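Update of 1 November 2022. The page about the room in Fevstead was too long, so I have divided it. This part is for the white wall, the fabric, and the clothes that one wears near them.

# White room, dark clothes

I moved to Fevstead in February. The flat has a kitchen, a small bath and one large room, and this large room had yellow walls and brown curtains which took all the light. I am not a decorator and I don't have a big budget, but I wanted one place at home where the eyes can rest. So I decided that everything large in the room should be white, and that color could come in only with the small things and with the people.

This gallery is about how it looks when somebody really uses the room. In the magazines such rooms are always very clean and without any person. I like them better when a person stands in them and is busy with something.

## The wall

Two coats of paint were necessary, and in the corner beside the door three. The paint is from Ravn and the shade has only a number, 70, which the seller described to me as "white without opinion." I liked this very much. I had first bought a warmer white, but in the evening it became yellow again and I was back at the beginning.

I have hung nothing on it. My mother asked me on the telephone if I have no pictures. I have pictures, they are in a box under the bed, and they can stay there for some time.

## The fabric

Wostotero is a shop behind the station where they sell ends of rolls by weight. I came home with 8 meters of white cotton. It was meant to become curtains, bed sheets and a cover for the shelf, and what it has become changes from month to month.

I don't iron it. At the beginning I ironed for a whole Sunday morning and the next day one could see nothing of my work. Now I wash it at 30 degrees, pull it straight with both hands and let it be. A smooth white cloth next to a smooth white wall looks a little like a hospital, and the wrinkles help against this.

## Standing close

Black hooded sweatshirt and dark jeans, with the white fabric behind in all its wrinkles. To the left there is white wall with two small wall plates. I think it is the best combination for this room, much better than the gray and beige clothes I wore in the first weeks.

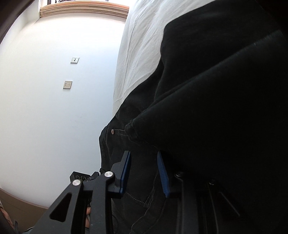 ## Notes for washing

Dark jeans and white cotton must never meet in the machine. I know it, and still I have one pillowcase that is now light blue. The dark things I turn inside out and wash cold, with a liquid soap from Fovus. For the white things I use the powder.

Lint is the larger problem. White cotton leaves small threads on everything black, mostly on the sleeves and on the back of the hood, where you don't see them yourself. A brush hangs at the door for this.

Next I want to do the floor, which is still brown.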